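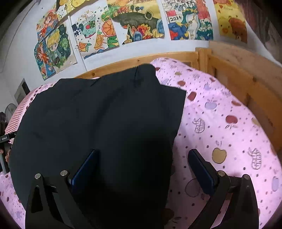
I own one good winter coat, and every December I swear I'll look after it better next year. This year I got a head start and took it to Mieke Geerts, who runs the mending counter at Van den Broek in Trostolgate (go early, the line gets silly by noon!).

She charged me 10 dollars to fix a pocket and threw in a lecture for free. I'd been storing my coat dirty, it seems -- five years of soup and bus seats, zipped up in plastic all summer long. Moths love that, she told me, and she looked a little too pleased about it.

So now I do it her way. Empty the pockets, brush from the collar down, spread the whole thing out flat and go looking for loose buttons and tired seams before they become a real problem.

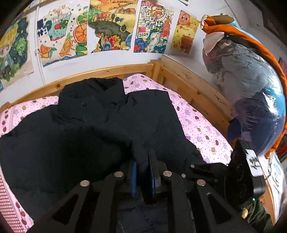 What to do about the lining

Linings go first, usually under the arms. Mieke quoted me 40 dollars for a patch and a lot more for a full new one, and I took the patch. My neighbor Igor swears by iron-on tape, but his came loose on the train to Vunitgate and he spent the ride with one arm stuck in his sleeve.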